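3.2 Building the arm and its simulated twin

I should say up front that Nonik was built in the evenings at Kulholm, the shared workshop in Humavport where I rent a shelf and half a bench. That shaped the project more than any design decision I made. The bench gets cleared every night, so the arm had to come off its base and go back on the next day without me recalibrating the whole thing from scratch. The base plate went through several versions before I gave up on clamps and drilled it for dowel pins (I'd been avoiding this because the plate was already the nicest piece of metal I owned). With the pins, mounting the arm takes a couple of minutes, and the first joint comes back close enough to where it was that the homing routine can deal with what's left.

The joints are hobby servos at the wrist and geared steppers at the shoulder and elbow. I know mixed drives are a pain. I had the steppers already, left over from a dead CNC router, and the first all-servo version sagged so badly at full reach that watching it try to hold a screwdriver was a little sad. The steppers fixed the sag and brought a new problem, a buzz that travels up the forearm and shows up in the wrist camera as a shimmer. I put rubber washers under the elbow mount and slowed the acceleration ramp, and that got rid of most of it. There is still some left at one particular speed, which I now just skip in the controller.

Wiring was where I lost the most time. The cable bundle runs outside the links in a fabric sleeve, and on the early builds it would catch on the elbow bolt when the arm folded toward the operator. I rerouted it to the other side, and then it caught on the shoulder! The version described in this paper has a loop of slack held by a bit of springy steel wire, and it has behaved itself since April. Anybody repeating the build should make the sleeve longer than looks reasonable.

The gripper has two fingers on a shared lead screw. The fingers are printed, with flat pads glued on the inside, and they open wider than most of the things I wanted to pick up really need. The extra width was on purpose. My position error at the fingertips was worse than I'd hoped, and a wide opening hides a lot of sins on approach. It costs some closing time, but nothing in this paper is a race.

For the software side I used Cocco, the small simulation package I've been writing alongside the arm. Cocco started as a way to check that the cable loop wouldn't snag, and I kept adding to it until it could render what the wrist camera would see. It uses the same joint names, limits and command messages as the real controller, so a script that moves the simulated arm will move the real one if I change a single setting. I have done that by accident. Please put the emergency stop somewhere you can reach with either hand.

The simulated camera uses a wide round lens model and leaves the image uncorrected. I went back and forth on this. Straightening the image makes it much easier for a person to read, and my first two months of notes were all done with straightened views. But the correction throws away the outer part of the circle, and that's exactly where the fingers and the nearby clutter show up. It also added a step that behaved slightly differently on the workshop laptop and on my machine at home. So the policy gets the bent image, and I got used to looking at bent images too.

Training runs were short. I recorded 200 reaching episodes in simulation, each one ending when the gripper stopped moving or when 29 seconds had passed. Of those I threw out eight where I had bumped the joystick partway through. The real arm was only used afterward, for checking, and I kept the speed low enough that I could catch it by the forearm. I also kept the target setup simple: one bright object, one thing to measure against, and enough background stuff that the policy couldn't win just by looking for anything that wasn't wall-colored.

Picking the background took longer than it should have. My first simulated room was plain gray and the arm did great in it. Then I moved to the real bench, with its drawers and chargers and somebody's half-finished guitar body, and it reached for the guitar. After that I started filling the simulated rooms with furniture-sized shapes, equipment, and strong colors that had nothing to do with the task. The shapes are crude, and the lighting is nothing special either. What seemed to matter was having several large things at different distances that slide across the view at different rates as the arm moves. I didn't test this separately from the other changes I made that week, so please treat it as a hunch. 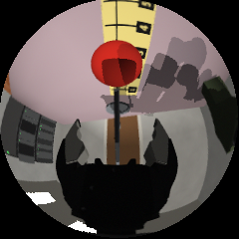
Lining up the approach was the part I ended up checking by eye, more than I'd planned to. The policy reports its own estimate of how far off center the target is, but that estimate drifts, and I wanted something I could read straight off the wrist view without trusting any of my own code. In Figure 2 the red ball, the thin black rod under it and the body of the gripper all fall on one vertical line, with the rod coming down into the gap between the open fingers, and I'd call that a well-centered view. The numbered yellow strip is less tidy as a reference. It sits a bit to the right of that line, and the ball partly covers the 3, so I only use the labels further up, the 4 and the 5, when I compare one view with another. I tried moving the strip well clear of the ball in a later room, and the labels ended up so far toward the rim that the lens bend made them hard to compare, so I put it back. For the comparisons in the next section I mark the rod by hand at the point where it enters the gap and take its offset from the midpoint of the two fingertips. It's slow going, about a minute per view, and I did all of it myself, so whatever bias I have is at least the same bias all the way through.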